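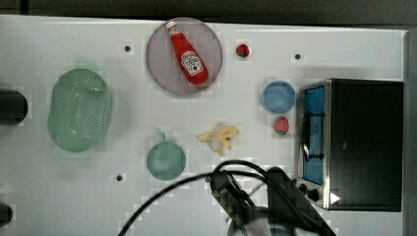
Ketchup bottle, colander and strawberry from the play kitchen range

Play Kitchen Assistant (part-time), Stademeo Toy Library, Atness

Stademeo lends toys to families, day cares and preschools in and near Atness. We have more than 2,000 items on the shelves, and play kitchen sets are the ones that go out most. We are looking for a part-time assistant to check, clean and repack them.

The job is 16 hours a week, in four morning shifts. It is a one-year contract that can be renewed. You will work in the sorting room on Barua Street, on the ground floor.

What you will do

Unpack returned sets and check each one against its contents card. There are 226 play kitchen sets in the library, and no two cards are quite the same.

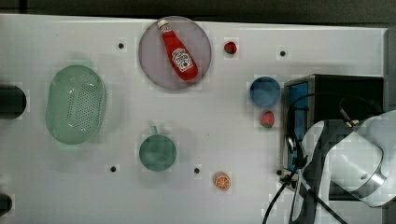 Sets come back mixed more often than not. Part of your morning will go to working out what belongs with what. Cookware and dishes are washed in one batch and play food is handled in another, so a ketchup bottle left lying on a plate has to be taken off before the plate goes to the sink. Small pieces like strawberries and orange slices are bagged by set number.

You will also:

Wipe down or wash pieces according to the care sheet
Pull anything torn, cracked or missing a part
Enter repairs and losses in Saltico, our lending system (training given)
Repack sets and return them to the shelves
Cover the front desk for short breaks 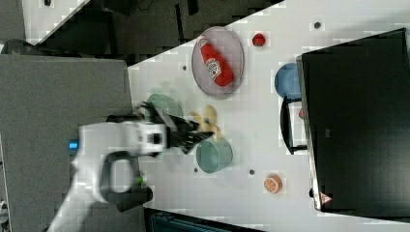
What we are looking for

You should be able to stand for most of a shift and lift a full storage bin. You need to read contents cards in English and use a basic computer program. Experience in a library, child care center or stockroom is useful but not required.

Soft toys need more time than hard plastic. A banana with open peel flaps has folds that must be checked by hand, and printed labels should be wiped lightly. We want someone who will do this properly on the last set of the morning as well as the first.

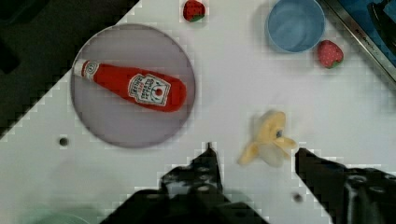 Pay and benefits

Pay is by the hour on our assistant scale, which we will send you on request. You get paid leave in proportion to your hours and free borrowing for your household. The library is closed for two weeks in July, and staff take part of their leave then.

How to apply

Send a one-page letter and a list of past jobs to the Stademeo office in Atness, or hand them in at the front desk. Please quote reference 731. Applications close at the end of April 2026. Interviews include a short paid trial in the sorting room.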